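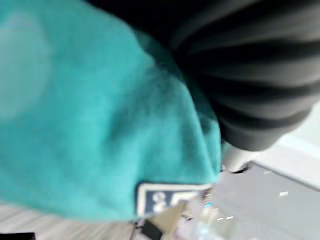
The boil-water order for the east side of Tarnbridge was lifted on the morning of March 24, 2018, after 17 days, and the town announced it the same way it had announced the order itself, which is to say on a web page that most of us found by accident. The page had a map. The map had four zones, and the zones had colors, and the colors were chosen by someone who owns a very good monitor. Zone 2, where I live, was a bright turquoise-teal, the shade of that soft fabric with the little navy label. Zone 3 was also teal, but sadder. If you printed the map at the library, both came out gray, and for the first few days a fair part of the Didton Road was boiling water on behalf of people across the street.

For anyone who has been away: the trouble started when a pressure drop at the Holent pumping station let who knows what into the mains. Routine samples came back bad, a second set came back worse, and the county told residents to boil tap water for drinking, cooking, brushing teeth and making ice. Showers were allowed with the mouth closed. I have a seven-year-old, so I will leave you to picture how that went.

Emerson Lacerda, who runs the water department, took questions at the town hall two nights later. More than 20 people came and most of them had the same question, which was whether coffee makers count. They do not. A drip machine gets the water hot but doesn't boil it, and he had to say so over and over, to a room that plainly hoped the answer would improve.
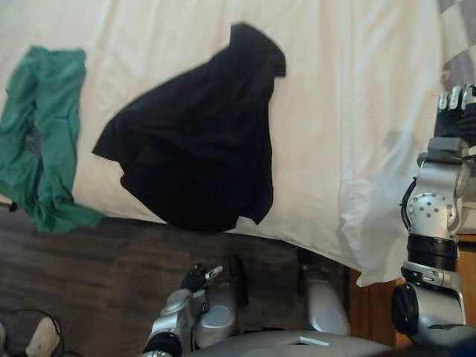
He was less firm on the dates. The rule is two clean rounds of samples, taken a day apart, before the county will sign off. We had one clean round by the end of the first week, and I know a few households that threw out their jugs and celebrated with ice. Then one tap on Sampaio Street failed, the clock went back to zero, and so did the ice.

The schools stayed open. The drinking fountains were taped over, then taped over again with better tape. The restaurants had a harder time of it. Aparecida Rocha kept her lunch counter going by boiling stockpots from five in the morning, and she cut the menu to soup and things that come in a wrapper. She tells me the soup has never sold so well and that she has no plans to look at another bowl of it before fall.

Bottled water was handed out from the fire station, one case per household. The cases ran out on the first day and were back on the third. In between, the grocery store put a limit on bottled water and no limit at all on the price. 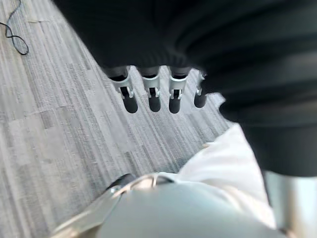

Now that it's over, the town would like you to do some chores. Run every cold tap for five minutes, starting with the lowest one in the house. Run the hot taps for 15 after that, or longer if you have a big tank. Throw out any ice made before the order was lifted, including the bag at the back that you've stopped noticing. Replace the filter in the refrigerator door. The filter costs $25 at the hardware store, and the town will not be paying you back for it. I asked.

A report on the pumping station is due before the council next month. It was first promised after a smaller failure in January, so it should be a thick one. Lacerda says it will cover the backup valve, the alarm that went to a phone number no longer in service, and how residents get told. I have put in a written request about the map. Anyone in Zone 2 or Zone 3 who would like to sign it can find a copy at the library desk, as long as you're sure which one you are in.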